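Progress report to the Plultano fund, second period
Prepared by Maj-Britt Fjeld, October 10, 2026

The large hall at Inness is now in daily use. From the grant we have spent 62 percent, mostly on cleaning, electrical work and the floor. Aled Meredith has checked the ceiling beams and found no damage – only old paint. The lighting is still uneven, and we ask to move 792 euros from the furniture line to new fluorescent tubes. Pentti Pitkänen will order them in November.

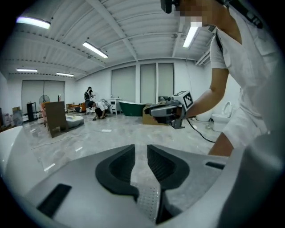

The large hall, with its white corrugated ceiling and tube lights.

The storage shelves are delayed. Huguette Cormier waits for a new delivery date.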